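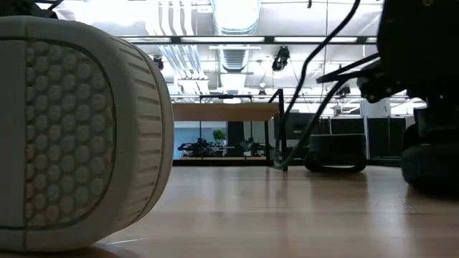 Stuna Two-Arm Bench, Class Set
Made by Kadberg. For high school robotics classes, clubs and student projects.
Item 144-S
Page updated 30 Aug 2022

The Stuna Class Set is a two-arm workbench with a term's worth of sorting and pairing tasks. The current task pack is Footwear. Students program or teleoperate the arms to pick up shoes and slides, turn them the right way up, match them and set them down as a pair.

The set is sold to schools and registered clubs. It ships in five crates. Two adults can put it together in an afternoon with the tools supplied.

What is in the set

Bench with wood top and black extrusion frame
Raised wood board with two uprights
Left arm and right arm, with mounts
Two end tools
Controller and power supply
Cable kit
Emergency stop with wall bracket
Footwear task pack: task cards, score sheets and teacher notes

Shoes are not included. Most schools ask students to bring in old ones. Clean them first. Laces should be tied short or taken out for the first few weeks.

Sizes and power

Bench length: 144 cm
Bench depth: 77 cm
Length of each arm at full reach: 108 cm
Height to top of uprights: 122 cm
Power: standard wall outlet, one circuit for the bench alone
Floor: level, hard surface. Carpet is not suitable.

Leave enough room on both sides for a student to walk past with the arms fully out. If the bench is going into a shared room, mark the working area on the floor with tape before the first class.

The Footwear task pack

There are four tasks. They are meant to be done in order, but a club that has used the bench before can start at Task 3.

Task 1, Single Slide. One arm, one slide, strap up. Pick it up by the strap and put it on the raised board. Most teams spend two sessions on this.

Task 2, Sole Up. The shoe starts upside down or on its side. The team has to turn it over before placing it. Both arms are allowed. Sneakers with a deep tread are harder than flat soles for camera-based grasping, and the teacher notes suggest saving them for the second half of the session.

Task 3, Match. Slides of different colors are mixed together and the arms have to bring each pair together. Use two light and two dark pairs to begin with. Teams using color alone will pass the first round and usually have trouble once two pairs of nearly the same gray are put down. The notes have a short lesson on shape features for that point.

Task 4, Full Rack. Pairs are set out toe to the back, side by side, half of them on the raised board. This is the task used at the Clurton student meet in January.

Footwear that lands on the floor during a run is scored as dropped. It stays where it is until the run ends and the arms are stopped. Students should not reach under the bench while the power light is on.

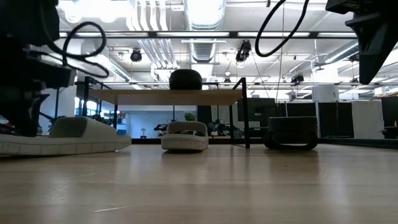 White and dark slides on the floor around the bench.

Scoring

Each run is timed by the controller. A run ends when the team calls it or when the time is up. A shoe placed correctly is worth four points, a matched pair adds six, and a dropped shoe takes off two. The highest total recorded on the Full Rack task by a student team is 122, from the Clurton meet. Score sheets can be copied freely for class use.

Notes from the field

Radomir Spahić teaches the second-year robotics class at Clurton and ran the pack with two groups last year. His notes, shortened a little:

"Start with slides. They hold their shape and there is one obvious place to grab. Put the sneakers away until the students can do a slide without looking at the card. I also let them choose the end tool for each arm themselves. One group kept the same tool on both sides all term and the other group changed every week, and the second group wrote better reports."

Bujar Dimitriou wrote the task cards and answers questions about them. He asks that teams send the log file along with the question.

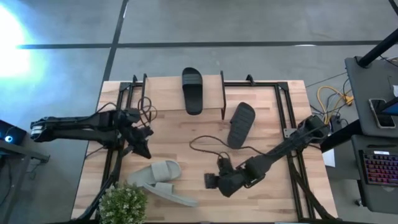

End tools

The class set comes with one multi-finger gripper and one jointed hand. Either tool fits either arm. The gripper is the better choice for straps and edges. The hand is slower and takes more setup, and is better at turning a shoe over.

Spare finger pads are sold in bags of eight. Check the pads every month and replace any that have split.

Ordering

Schools can order by purchase order. Clubs need a letter from the host school or library. Delivery is quoted separately and depends on stairs. Training for up to six staff is included and is given on site on the day of setup.

The Footwear pack can also be bought alone by schools that have an earlier Stuna bench, item 108-F. Benches without the raised board need the board kit, item 77-B.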